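Workshop notebook – finishing bench
June, entry 42

Second round of the hardwax oil trial. Stulis satin against the Grotamix two-part, on ash offcuts from the Declercq delivery. Purpose is to settle the finish for the café tabletops before Hilde Michiels has to quote.

Prep. All boards planed, then sanded 80 / 120 / 150. Half the set stopped at 150, the other half went on to 180. Dust off with the brush head, then a dry cloth. No water pop this time; last round it raised the grain unevenly and cost us a full resand on the wide boards.

Application. Stulis by white pad, thin, buffed off after ten minutes. Grotamix mixed by weight on the small scale – the volume marks on the supplied cup are not good enough. First mix was 239 g and far too much. Half of it gelled in the pot before Karlijn got to the last board. Mix half that next time.

Results so far:

Stulis, 150 grit: even color, slight drag under the hand. Takes a second coat well.
Stulis, 180 grit: smoother, but the latewood lines look dry at low angle. I think the surface is too closed at 180 for the oil to get in.
Grotamix, 150 grit: best of the four. One coat covers. Slight yellowing against the raw control.
Grotamix, 180 grit: two lap marks, both where the pad was reloaded. Operator error, mine.

Spot tests. Coffee, red wine, vinegar and dish soap, each under a watch glass. Read at one hour and again at six. Vinegar left a faint ring on both Stulis boards at six hours. Coffee wiped off everything. Wine left a trace on board 301 only, and that board has a planer tear at exactly that point, so I am not counting it.

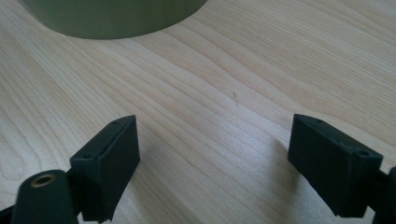

Yellowing is the open question. Sachiko wants the tops to stay pale and suggests a pre-coat with a little white pigment. Gijs Jansen did this on the Skosis counters and says it muddies the grain if the pigment settles in the can. Stir every few minutes, wipe hard. Will try on two spare boards at 150 only.

Abrasion not started. The wheel is still set up for Dorian's floor samples and he needs it until he reaches 3,000 cycles. After that, all four boards plus the control, same load.

To do:
– order 150 discs, we are down to the last sleeve
– relabel the controls on the end grain, pencil on the face got oiled over
– pigment boards, see above
– oily rags go in the lidded metal bin, laid flat and wetted. Found two balled up on the bench again.
– ask Hilde whether the edges get the same finish as the tops

Recent entries
41 – Hardwax oil trial, first round
40 – Planer knives changed, snipe check
39 – Moisture readings, ash delivery
38 – Glue line failures on the bench slats

Finishing bench notebook – corrections to Karlijn Nijs – Back to top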